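My no-buy year, the March check-in
3/28/25

So I finally added up what I spent on clothes last year and had to go lie down. $3,912! The year before it was $2,983, and I remember thinking that was the bad one. Most of it went in little dribbles, too – a sweater on my lunch break, a pair of boots from the outlet in Akbridge that I've worn maybe twice (they pinch), a lot of late-night stuff I forgot I'd ordered until the box came.

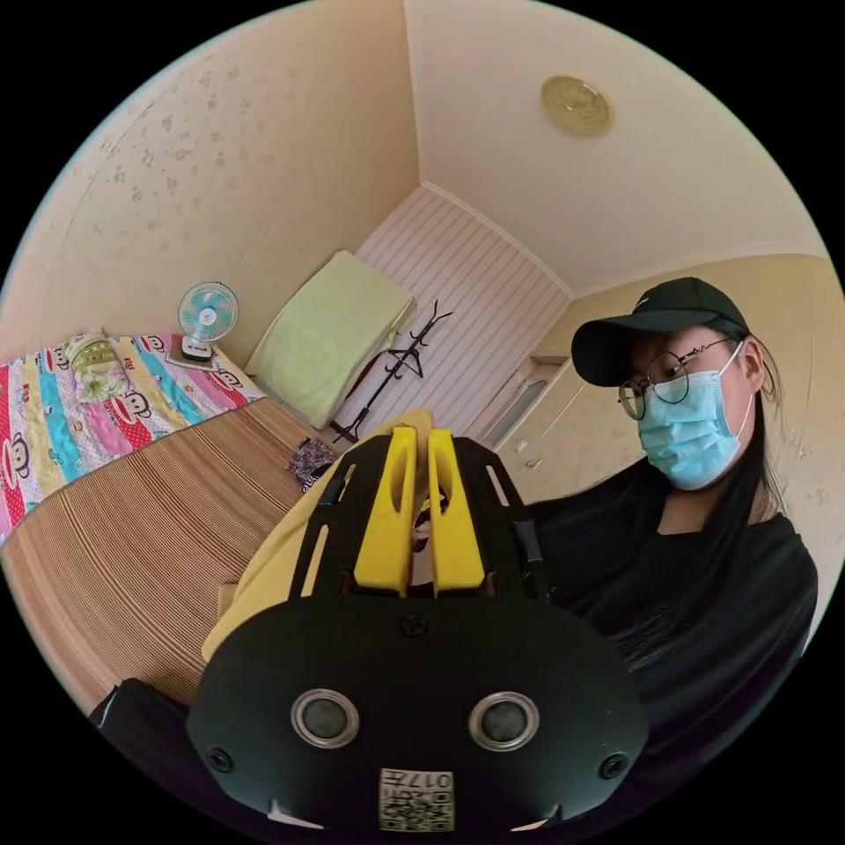 What counts as buying? Anything new or used that goes in my closet, except underwear, socks and one pair of work shoes if mine give out. Gifts are fine, but I can't go dropping hints all over town.

The first few weeks were easy because I was still mad at myself. Then the Waltness store had its spring sale and I stood outside with a coffee for way too long, looking at a green raincoat. I already have a raincoat. It's a perfectly nice raincoat!

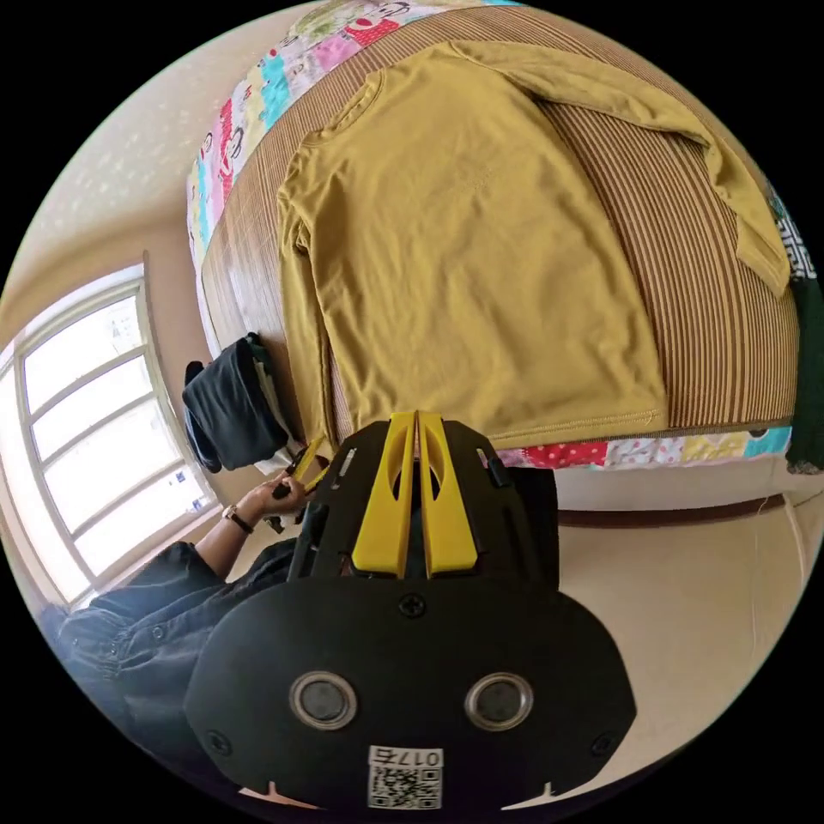

Mesfin Gebru commented on the last post that unsubscribing from every store email did more for him than any budget ever had, and I'm passing that on because I tried it the same night. I was on 48 lists. My inbox is so quiet now it's a little creepy.

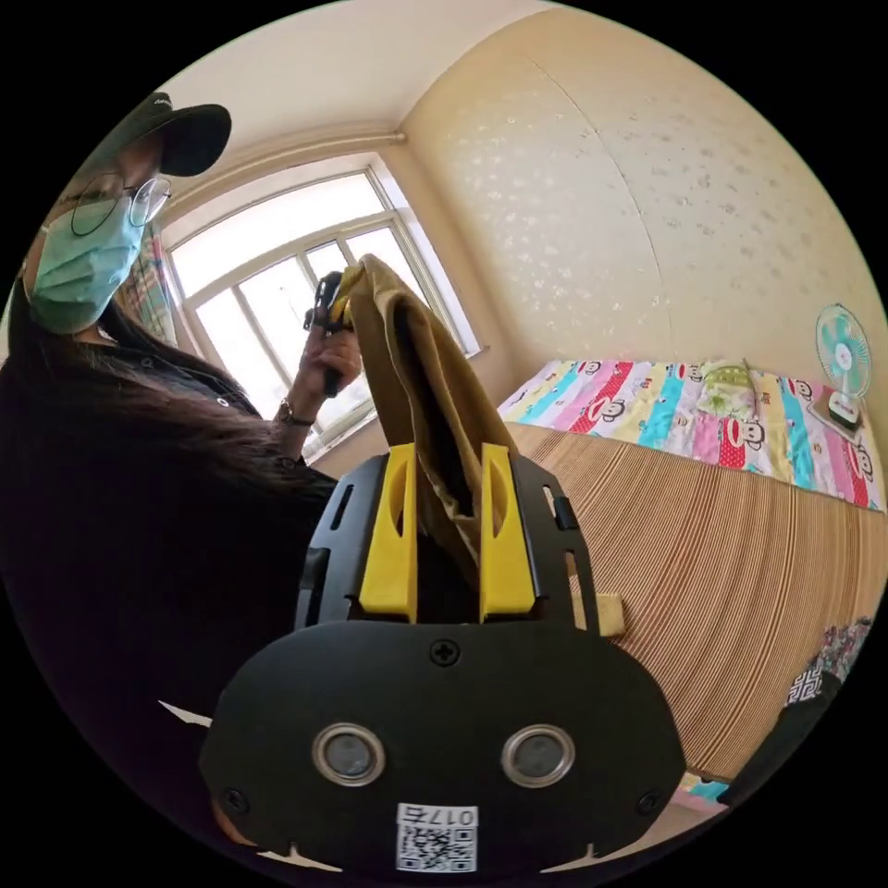 And what about things that wear out? I mend them first, and if I can't, I have to go a full month without before I'm allowed to replace them. My gray cardigan is on its second set of elbow patches and I kind of like it better this way.

I've got four things set aside for the swap in Vetstead, mostly skirts, plus those awful boots if anybody has narrow feet.

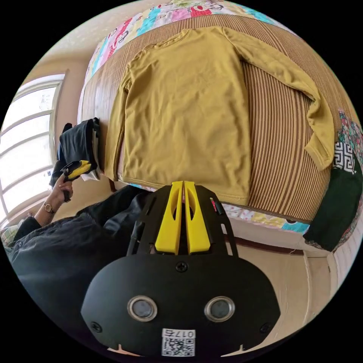 Mustard long-sleeve on the striped mat.

Next up is the coat closet, and I'm dreading it.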